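Getting Ready for Jury Duty Without Turning the House Upside Down

The summons came on a Saturday, and it sat under the fruit bowl until Monday because I didn't want to look at it. Please don't do what I did! Open it, fill in the form the same evening, and write your juror number somewhere besides the letter itself. Mine was 2201, and I had it on the calendar, on a card in my coat and on the inside of the pantry door, which made my husband laugh every time he went for the crackers.

The courthouse for us is over in Kidgate, a 17 mile drive, and I was told to plan on 5 days. Naturally I began with the cooking. A pot of soup, a meatloaf in slices, and plenty of rice, all frozen flat in bags so they thaw by suppertime. Label them with the day you mean to eat them – you won't want to make one more decision when you get home.
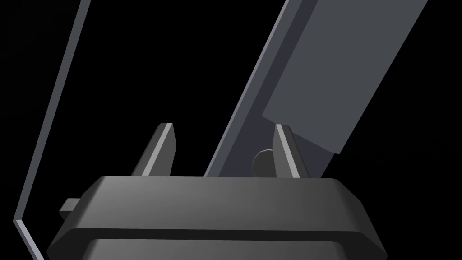 Warrick Dunstan wrote in to say that I should mention lunches, as the snack bar at his courthouse shut before the judge let them out, and he spent a whole fraud trial living on peppermints. He packs a sandwich, an apple and a plastic spoon now, never a metal knife or fork, so security has nothing to take off him.

Good advice, Warrick, and I'll add a small pair of scissors to the things to leave at home. I had some in my sewing kit and had to walk all the way back to the parking lot with them. Empty your bag onto the bed the night before and put back only what you need: the summons, your ID, reading glasses, a paperback, a cardigan. The jury room in June was as cold as a cellar, and I was so glad of that cardigan. 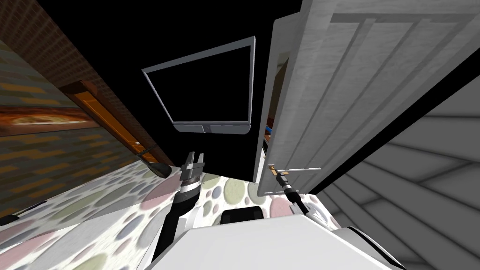
Then there's the mail and the laundry. I do one load each evening, right after supper, and hang up the next day's blouse before I sit down. Keep your parking receipts in an envelope by the phone, too, and ask the clerk on the first morning whether they can be paid back. I forgot to ask until Thursday, and by then two of them had gone through the wash in my pants pocket.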